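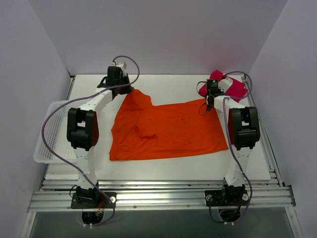 Juwita Wuisan
Folding room lead, Kesis Laundry, Erkville

Home Diary Older entries Contact

Tue 16 March

Long day, sore feet, and I've got tea going cold next to me while I write this. We're on week three of the folding arms and I keep getting asked what it's like, so I'd better put something down!

The arms fold T-shirts. We get roughly 500 tops a day through our room, mostly uniforms for the Javham garden centres, and until last month every one of them went through somebody's hands. Mine for a good few years. Now two of us still fold by hand, and a third person looks after the booth, which mostly means feeding it, watching it and putting a creased one straight.

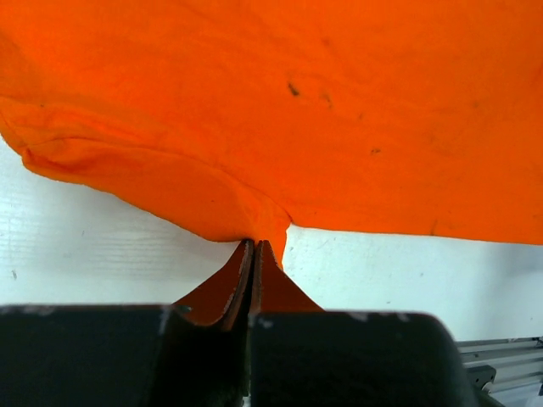 I thought I'd hate it, to be fair. I had a whole speech ready for the manager about how you can't teach a machine where a sleeve wants to go. Then my first shift on the booth came round and I spent it with my nose almost on the glass, muttering "left a bit, left a bit" like my gran with the darts on. It's slow – much slower than me – and I was proud of that for at least an hour. Then I noticed my shoulders didn't ache.

What's changed most is the talking. Hand folding, you stand across a table from someone and the morning goes by in gossip. On the booth you're looking the other way and you miss half of it. I asked if we could turn the hand table round so we all face each other again, and it's happening on Thursday, hooray.

The other thing is money. We've been told the hours stay as they are until June, and there'll be a bit extra for whoever trains on the booth.
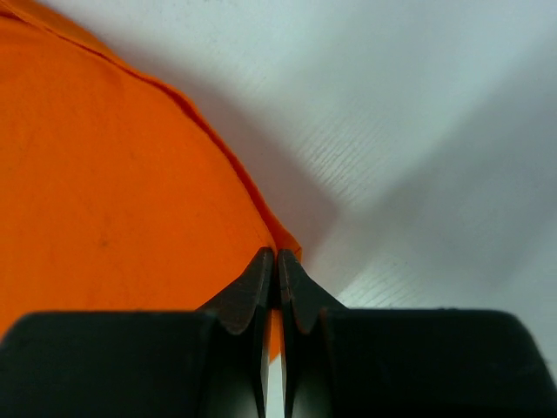
Mangundap reckons the extra should go to everyone in the room, trained or not, as the hand folders pick up all the awkward stuff the arms can't manage and that's the tiring half. I hadn't thought of it like that and I've been chewing on it all evening. The fitted sheets alone!

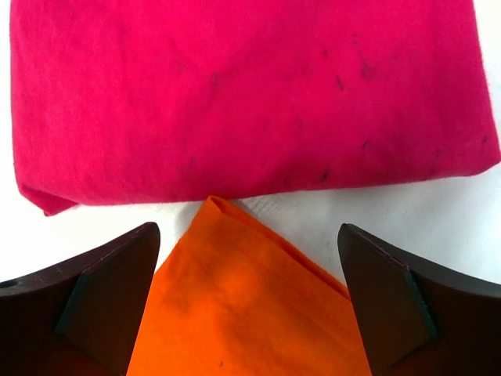

Juwita Wuisan

Back again, fresh tea. I meant to say I've put my name down for the training. It's 20 hours spread over the spring, and I'll still be on the hand table two mornings a week, so I won't lose the knack. I'm going to bring up the extra pay on Thursday too, once the table's been shifted and everyone's in a good mood.

Must find my other work shoes before bed.

2 shares 3 comments

Dottie
Same at our place with the towels. I miss the chatter more than anything. Good idea about the table!

Mangundap
You forgot the duvet covers, which are worse than the sheets.

PressRoomPat
Get the pay bit in writing before June, love.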